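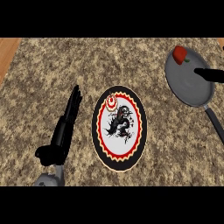
How I Season and Re-Oil a Butcher Block Counter

My kitchen has two kinds of counter in it, stone on one side and wood on the other, and guess which one gets all my attention! The stone gets a wipe. The wood wants oil, and if you ignore it for a whole winter (guilty) it goes pale and thirsty and starts to feel like a cat's tongue.

I've done this job enough times now that I have a way of doing it, so let me walk you through mine.

What you'll need

Food-safe mineral oil, a 500 ml bottle, and you'll have plenty left over
Sandpaper in 100 and 220 grit
A few old cotton T-shirts, cut up
Dish soap, a soft sponge, a plastic scraper
Coarse salt and half a lemon if you have stains

Step 1: Clear it off and wash it

Take everything off, even the toaster you think you can work around. Scrape up the dried bits, then wash with warm soapy water and a sponge that's wrung out well. Don't flood it. Wipe with a clean damp cloth and leave it alone overnight. I tried to rush this part once with a hair dryer and got a fuzzy patch by the sink for my trouble.

Step 2: Stains

Sprinkle salt on the spot, rub with the lemon, wait ten minutes, wipe. Coffee and berry stains fade a lot. Black marks from a wet can are stubborn and mine needed sanding.

Step 3: Sand with the grain

Start with 100 only where it's rough or marked, then go over the whole top with 220. Long strokes, light pressure, always along the grain. My neighbor Britta uses a power sander and is finished in no time, but I like doing it by hand with the radio on. Vacuum up the dust, then wipe with a barely damp rag and let it dry again.

Step 4: Oil

Pour a puddle about the size of a pancake and push it around with a piece of T-shirt until the wood looks evenly dark. Keep going to the far end, and don't forget the edges and the cut around the sink — that's where water sneaks in. Leave it for half an hour, wipe off whatever is still sitting on top, and go do something else until evening. Then do it again. A really dry counter will drink three or four coats, and you'll know you're done when a new coat just sits there looking shiny.

Step 5: Keep it up

I re-oil once a month for the first few months and then whenever a splash of water stops beading. If you start now you'll be down to an easy top-up by July. Wipe up spills as they happen, and use a trivet under anything from the oven. Spread your oily rags out flat to dry before you wash them or throw them out.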